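Preparing a Two-Arm Table Demonstration for Visitors

This page is for staff and student assistants who will run the tabletop station during the September open day at Pindside. It covers the setup of the table, the order of the demonstration and the handling of visitor groups. Questions that are not answered here should be sent to Ívar Dalsgaard before the day.

Before you begin

You will need the key to the Zernby room, the station log, a black tablecloth, the dish rack, the cardboard tray and the box of small household items. Two people are required for each session. One operates the arms and stays at the console. The other, called the host, speaks to visitors and remains within reach of the stop button at all times. The two roles may be exchanged between sessions but never during one.

Setting up the table

Spread the tablecloth so that it reaches the edges of the table on both sides. Small folds are acceptable. Pull the cloth flat only where an object will be picked up from it directly.

Place the rack to the left of center and set the tray against its right side, with the front edges parallel. Check that each gripper can reach its own container without crossing the other arm. Run the cables so that they hang freely, and confirm that none of them tightens when the arm is raised.

Switch on both arms and wait for the indicator lights on the joints. Load the Dumis task file from the console, then move each arm slowly through its full range once before any visitor enters the room.

Running the demonstration

A session begins with both containers empty. The host introduces the station in two or three sentences and names the task: household items are to be sorted between the rack and the tray. The operator then starts the first pick at low speed.

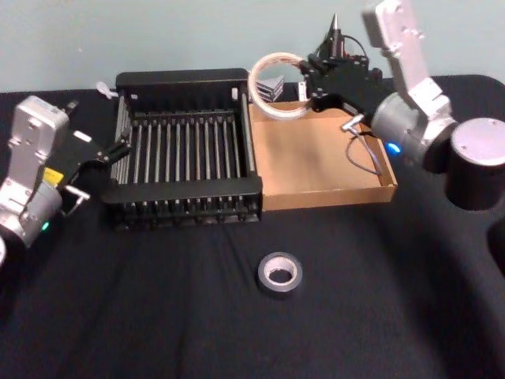

Allow each pick to finish before speaking again. Visitors tend to watch the grippers closely at this stage, and an explanation given over the motion is usually missed. When the item has been released, the host may describe how the arm was guided and invite one question.

If an item is dropped, leave it where it falls until the operator has paused both arms and said "clear" aloud. Only then may the host reach onto the table. Record the drop in the log and continue with the next item. A dropped item should be mentioned plainly to the group.

Light, thin items are harder to hold than they look. Keep the speed at 100 or below on the console scale for these, and do not raise it at a visitor's request.

Receiving groups

Groups enter by the Toft corridor and stand behind the floor line. Last year the building received 1,237 visitors over the open day, and 1,635 are expected this time, so sessions must end promptly. Young children should be brought to the front of the group. Bags and coats are to be left on the hooks outside.

Visitors may take photographs. They may not touch the arms, including when the arms are switched off.

Closing the station

Return both arms to the rest position and wait until all motion has stopped. Remove the items from the containers, check them against the list in the lid of the box, and report anything cracked or missing. Switch off the arms before the console. Fold the tablecloth and store it on the lower shelf.

Both staff members sign the log. The key goes back to the front desk.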